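# El mercado de Astville abre a las cuatro

Las cuatro y media de la mañana. Noviembre. Llueve de lado y ya hay cola en la puerta de carga.

Los puestos de flor van en la nave norte, los de fruta en la sur, y entre medias un pasillo donde se fuma aunque esté prohibido desde hace años. Café malo, de máquina. Mwangi Mbwambo lleva media vida descargando cajas aquí y todavía no se ha acostumbrado a la hora. «Al frío sí. A la hora no, eso es mentira, quien te lo diga duerme por la tarde y no te lo cuenta».

La subasta de flor se acabó. Queda el reloj grande en la pared, parado. Ahora se vende de palabra, por teléfono, con notas en el reverso de albaranes. Tulipán, sobre todo, a partir de enero. Antes de eso crisantemo, mucho, por los difuntos, y luego un bache de varias semanas en el que todo el mundo se queja y nadie cierra.

Magdalini Politis tiene el puesto 223. Lo heredó de una tía con la deuda puesta. Compra a dos productores de Larnen, familias las dos, invernadero de los de cristal, y vende a floristerías pequeñas. Restaurantes también, alguno. Bodas no quiere. «Las bodas pagan tarde y lloran antes». Se ríe, cobra, apunta algo en la mano con boli.

Me explica lo del corte. El tulipán se corta cerrado, con el color apenas asomando, porque sigue creciendo en el jarrón. Agua fría, poca. Y el tallo siempre busca la luz, así que quien lo quiera recto tiene que ir girando el jarrón o aguantarse. Ella se aguanta. En su casa no hay flores, dice, hay un cactus y basta.

Al otro lado del pasillo, la fruta. Más ruido, más gente, más gritos. Hamisi Mwakalinga trae plátano y lo madura él, en dos cámaras que compró de segunda mano a Bralliner cuando la empresa dejó el negocio. La temperatura la lleva en una libreta. Un día de descuido y la partida entera sale moteada, buena para comer, imposible de vender. Esos plátanos acaban en la panadería de Ciobanu, a dos calles, que hace con ellos un bizcocho oscuro que se termina antes de las diez.

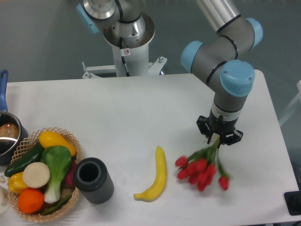

El problema es el alquiler, claro. Siempre el alquiler. El contrato de los puestos vence en marzo y la propuesta nueva sube de 2000 a 3000 al mes, con la luz aparte. Para Politis son dos meses buenos enteros. Para Mwakalinga, que tiene las cámaras enchufadas día y noche, la luz es casi peor.

Victor Kaijage lleva la gestión del recinto y me recibe de pie, con el abrigo puesto. Que el tejado hay que cambiarlo. Que los desagües también. Que los precios estaban congelados desde que él entró y que eso no se sostenía. Todo seguramente cierto. Le pregunto si se irá alguien y mira el móvil. «Algunos se iran, sí».

Innes Purves ya se fue. Vendía rosa y verde de relleno en la nave norte y ahora reparte directamente con una furgoneta, desde el garaje de su casa. Gana parecido, duerme más. Lo que echa de menos es saber qué tiene el de al lado. «Allí veías llegar un camión y sabías el precio antes de preguntarlo. Ahora llamo y me dicen lo que quieren». Sigue pasando por el bar del mercado, sin comprar nada, a eso de las seis, cuando se sirve la tortilla.

Porque el bar es otra historia. Cuatro mesas, una barra, tortilla con cebolla y punto. Allí se arreglan las deudas, se pasan los clientes cuando alguien se jubila, se discute de quien aparcó donde. Floristas a la izquierda, fruteros a la derecha, costumbre antigua que nadie sabe de dónde sale y que se respeta bastante.

A las siete y cuarto amanece, más o menos, gris. Los de flor ya barren: hojas, gomas elásticas, agua verdosa hacia el sumidero, que en efecto traga mal. En fruta queda faena para un par de horas. Mbwambo apila palés contra la pared y se sienta encima.

Politis baja la persiana a medias. Le ha sobrado un cubo. Lo deja en la puerta del bar, como casi todas las mañanas, y se va a por el autobus.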